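[polster-und-wohnen] Re: Helles Ledersofa, welche Kissen?
15. September 2022

Uwe Frerichs schrieb:
> Hallo in die Runde,
> wir haben uns nach langem Hin und Her ein helles Ledersofa gekauft, 204 cm breit, und jetzt rutscht darauf einfach alles. Die Kissen liegen abends auf dem Boden, die Decke sowieso. Außerdem hat meine Frau Angst, dass die dunkelblauen Kissen abfärben. Wie macht ihr das? Lohnt sich dieses Skivolis-Vlies zum Unterlegen?
> Und womit putzt ihr das Leder?
> Gruß, Uwe

Hallo Uwe,

willkommen im Club der Rutschsofas! Ich habe ja selbst so ein helles Ding und dazu noch die beiden in den Wohnungen, da sammelt sich einiges an Kissenerfahrung an. Erst mal zum Vlies: Ich hatte es unter den Sitzkissen liegen, da hilft es schon, aber gegen wandernde Zierkissen bringt es dir gar nichts, die liegen ja obendrauf. Spar dir das Geld lieber für ordentliche Füllungen.

Die Füllung ist nämlich der eigentliche Punkt. Ein schlappes Kissen sackt in sich zusammen und rutscht dann ganz gemütlich nach vorne, bis es über die Kante geht. Ich nehme die Inletts immer eine Nummer größer als den Bezug (50er in den 45er-Bezug, das geht wunderbar, man muss nur beim Reißverschluss ein bisschen fluchen). Meine sind von Rieger, Federn, mit einem ziemlich dichten Baumwollköper außen.

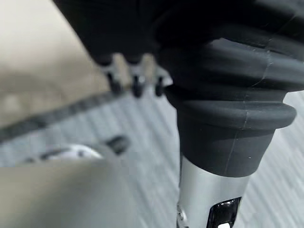 Zum Waschen: Die Federinletts kommen bei mir einmal im Jahr dran, meistens im Juni, wenn ich sie danach draußen auf den Wäscheständer legen kann. Zwischendurch immer wieder durchkneten, sonst hast du innen Klumpen und kannst von vorne anfangen. Die Bezüge wasche ich viel öfter, auf links und mit geschlossenem Reißverschluss.

Mit dem Abfärben hat deine Frau schon recht, da wäre ich auch vorsichtig. Mach doch den Test mit einem feuchten weißen Lappen: zehnmal kräftig über den Stoff reiben, und wenn der Lappen dann blau ist, kommt das Kissen bei mir nicht aufs Leder. Bei Decken genauso! Blaugrün auf Creme finde ich trotzdem wunderschön, das würde ich mir von so einem Lappen nicht ausreden lassen. Dann eben zweimal waschen und nochmal testen.
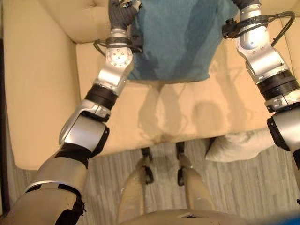

Iara Yáñez
Einrichtung und Wäsche, Ferienwohnungen Gorden

So, jetzt zum Leder, das hatte ich fast vergessen. Ich putze mit lauwarmem destilliertem Wasser und einem Tropfen neutraler Seife, Tuch gut auswringen, von Naht zu Naht wischen und gleich mit einem trockenen nachgehen. Mehr mache ich im Alltag nicht. Zweimal im Jahr kommt die Milch von Drastetora drauf, die 200-ml-Flasche reicht mir dafür ewig. Nimm wenig, sonst rutschen die Kissen erst recht. 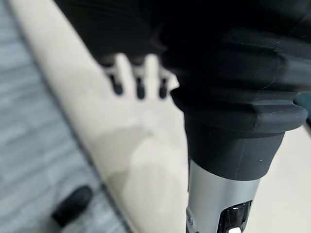 Vor den Knöpfen in der Lehne (falls du welche hast) graut mir jedes Mal, da sitzen die Krümel drin wie festgeklebt. Ich gehe mit einem weichen Rasierpinsel ran und sauge erst danach mit der Bürstendüse. Vorher alles runter vom Sofa, auch die Decke, die schüttle ich am Fenster aus.

Beim Hinstellen der Kissen habe ich lange alles Mögliche probiert, Reihe, Stapel, Knick mit der Handkante. 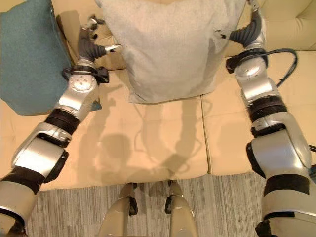 Große Kissen stelle ich inzwischen am liebsten richtig auf und lege sie gar nicht mehr flach hin. Das große hellgraue steht mit der Unterkante auf dem mittleren Sitzpolster und lehnt an der Rückenlehne, so bleibt es auch mal stehen, wenn sich jemand daneben fallen lässt. Das flauschige blaugrüne kommt links in die Seite. Wenn du zwei verschiedene Stoffe mischst, nimm ruhig einen glatten und einen mit Flor.

Wie tief ist denn eure Sitzfläche? Und habt ihr vorne an der Kante eine Wulst oder geht es da glatt runter? Schreib mal, dann schaue ich, ob mir noch was einfällt. Zwei Inletts in 50 x 50 hätte ich übrigens abzugeben, gewaschen, gegen Porto.

Liebe Grüße
Iara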